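Hawthorne returns desk, arm station 12: monthly check, August

1. Stop button reachable from the seated position. PASS. Operators asked for a second one by the door. Passed to Trevdale.

2. Arm base and cable. PASS. No damage found. Wipe down weekly.

3. Small items placed gently in the bowl. COMMENT. Staff used to do this by hand and now watch the arm and log misses. Two said their eyes tire before break.

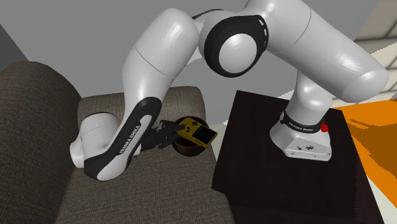
Item 3: yellow handheld console held over the wooden bowl.

4. Watching time limited to 550 minutes a week per person. FAIL. The rota still follows the old sorting shifts. Bornitar to reissue it.

5. Grip on odd-shaped items. COMMENT. Setting 6 in use. Operators want to change it themselves without ringing the Jandholm office.

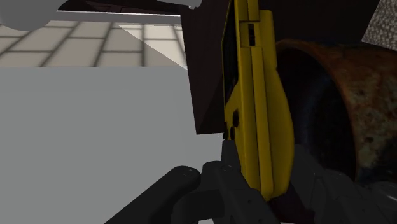 Until that is agreed, log each request under ref 1853 and leave the setting alone. Hands stay out of reach while the arm is powered, even for a quick nudge.

6. Training record. PASS. Former packers have done the half-day course. Pay grade query still open, see last month's sheet.

Next check: September, before the 6 am start.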